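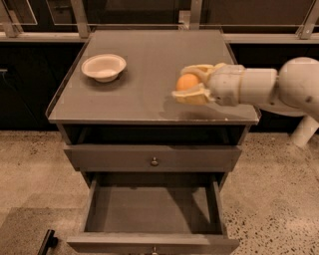 Dark grey nightstand with a small off-white bowl.

Brimoddale Carols

A collection of a cappella carol arrangements, and we're so happy it's finally out in the open! There are 61 songs here, split into 690 short audio clips, with lyrics and part markings for most of them.

Folders
norkinska/ - the slow winter songs, four voices
faton/ - the quick ones, with clapping

Clips are WAV, mono. Tenor parts in faton/ are still missing their lyrics - sorry, altos got there first. If you sing, please send us corrections before December!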